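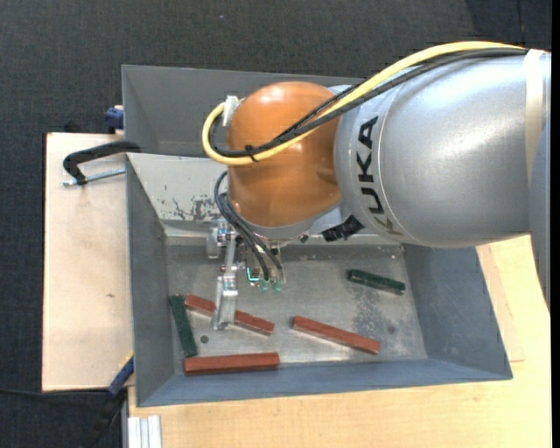 Reading ladder (classroom method)

A reading ladder is a planned sequence of texts on one subject, arranged by difficulty and used in primary and lower secondary classrooms. Each text in the sequence is called a rung. Students begin on a rung they can read without help and move to the next after a short written or spoken task. The method is used mainly with historical fiction, biography and general science, where several books on the same subject are easy to find.

Terminology

The term is used in two senses. In the narrow sense it refers to a fixed list prepared by the teacher before a unit begins. In the wider sense it covers any record of the books a student has read in order of difficulty, including lists kept by the students themselves. The second sense is also called a reading log, although a log does not have to be ordered. Some schools use "text staircase" for a ladder in which every student starts on the same rung.

Structure

A typical ladder has four to seven rungs. The lowest is often a picture book or an illustrated article, and the highest is a full-length novel or a primary source such as a letter or diary. Adjacent rungs share at least part of their vocabulary, so that words met on one rung are met again on the next. Teachers who build ladders for mixed classes may place two texts of equal difficulty on one rung. This is known as a double rung.

Difficulty is judged by sentence length, word frequency and the amount of background knowledge the text assumes. The third measure is the hardest to apply. A short book with simple sentences may still be a high rung if it depends on events the reader has not studied.

The Nullwood list

The Nullwood list is a set of ladders compiled by the teacher and librarian Khang Nghiêm and released on 23 Mar 2018. It contains 222 titles in 42 ladders, with a short task sheet for each rung. A revised edition appeared the following August, with several out-of-print titles replaced. The list marks double rungs with an open circle - a convention later taken up in the Lovum teaching notes.

Classroom use

Ladders are usually run over one school term. Students read alone or in pairs, and the teacher checks the task for each rung before the next book is handed out. In whole-class use, one rung is read aloud and the others are left for independent reading. Moving down a rung is allowed in most versions and is not recorded as a failure.

Criticism

Critics argue that fixed ladders narrow the choice of books and draw attention to differences in ability. Others note the cost of keeping enough copies of each title. Supporters answer that the order is a guide and that students may leave a ladder at any point.

See also

Guided reading
Literature circle
Readability
Text set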